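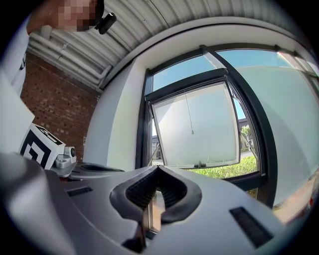
2020-05-01 Clukness lab book, handheld gripper, tracking drift

Lab > Notebooks > Gramora > Handheld demos

Print this entry | E-mail this entry

Back on the drift problem. Pose estimate from the wrist view slides whenever the operator tips the tool up, worst by the window. Clear sky through the top of the window, sunlit hedge through the gap, frosted pane next to it with no texture at all, white reveal all round. So the tracker has the brick and the ribbed ceiling to hold on to and not much else. The ceiling ridges repeat, which I suspect is half the trouble (it jumps one ridge over and carries on happily).

Did 3 runs with exposure on auto, then the same path with exposure locked. Locked is better. Auto lost track in 2 of the 3, both on the upward tilt. Want 100 demos before saying anything in the write up.

Tried masking the lower half of the view, where the gripper body sits, so features on it dont get counted as world points. Should of done this in February. Mask has to leave the marker cube alone or the calibration check fails.

Zheng map loader still chokes on long files, split them by hand for now.

To do:
- rerun w/ mask + locked exposure, same path
- start mapping facing the brick, tilt up later
- ask Cladcombe for thier loop closure settings
- finger pad width, log it per demo

Raw logs on the Gramora drive, not sorted yet.

This site uses cookies to keep you logged in. Accept | Settings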